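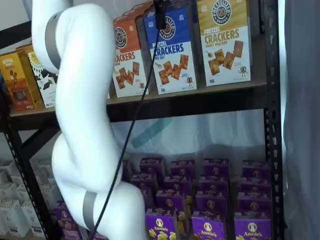 前回は樽の話ばかりで終わってしまったので、今回は発酵の話をします。ジンでもウイスキーでもなく、りんごの蒸留酒です。お邪魔したのはブロヴコムという小さな谷の蒸留所、シヴハム。駅からバスで30分、降りてからがまた坂で、着いたころには上着を脱いでいました。2月8日なのに、ですよ。

話を聞かせてくれたのは、ここで仕込みを一手に見ている醸造責任者の方。名前は出さないでほしいとのことなので、以下「責任者さん」でいきます。

まず聞きたかったのが酵母のことでした。シヴハムは以前、りんごの皮についている野生酵母だけで発酵させていたはずなんです。私はあの頃の、ちょっと納屋っぽい香りが大好きで(ほめてます!)、最近の瓶はずいぶんきれいになったなあと思っていました。

「変えましたね。今は最初の4日だけ野生酵母に任せて、そのあとエクルンドという培養酵母を入れてます。前のほうが好きだって言う人、けっこういるんですよ」

はい、目の前にいます、と言ったら笑われました。

「わかるんです。でも野生だけだと途中で止まるタンクが出る。糖が残ったまま止まると、もう酢酸菌の天下ですから。あれを蒸留すると、鼻にツンとくるのが全部ついてきちゃう」

温度の話になると、責任者さんは急に早口になりました。発酵中の果汁は20度を超えさせないそうです。もっと高くすれば早く終わるのに、と私が言うと、首を振られました。

「早く終わって、何するんです? うちの蒸留器は一基しかないので、どうせ順番待ちなんですよ。だったらゆっくりやったほうが、りんごの花みたいな匂いが残る」

澱をどうするかも気になっていました。ブランデーの世界では、澱ごと蒸留するか、澄ませてからかで好みが真っ二つに分かれますよね。シヴハムは細かい澱だけ残して釜に入れるやり方。焦げつきが怖くないですかと聞いたら、直火はもうやめて蒸気にしたからだいぶ気が楽になった、という返事でした。

「直火の頃は、釜の底を洗うのが一日仕事でした。腰が痛くてね。味のために変えたって言うと格好いいけど、半分は腰です」

品種の話も少し。主力はニラードという渋いりんごで、生でかじると口の中がぎゅっと縮みます。かじらせてもらいましたが、二口目は無理でした。これに酸っぱい品種をまぜて搾るのですが、割合は毎年変えるとのこと。8月に小さな実を割って種の色を見ながら、だいたいの見当をつけるのだそうです。

「数字で決めたい気持ちもあるんですけど、雨の多い年は渋みが薄いから、去年の表は役に立たないんです」

最後に、いま瓶で買えるものを一つだけ飲ませてもらいました。997本だけ詰めたニラード主体の一本で、加水はかなり控えめ。香りは焼きりんごの芯のあたり、口に入れると渋みがすっと横に広がって、あとから白胡椒。水を数滴落とすと、例の納屋がちょっとだけ顔を出すんです。思わず「いるじゃないですか!」と叫んでしまいました。

「いますよ、最初の4日ぶん」

帰りのバスまで時間があったので、初留と再留の切り替えについても聞いたのですが、これがまた長い話で、ノートが足りなくなりました。そちらは次の記事で書きます。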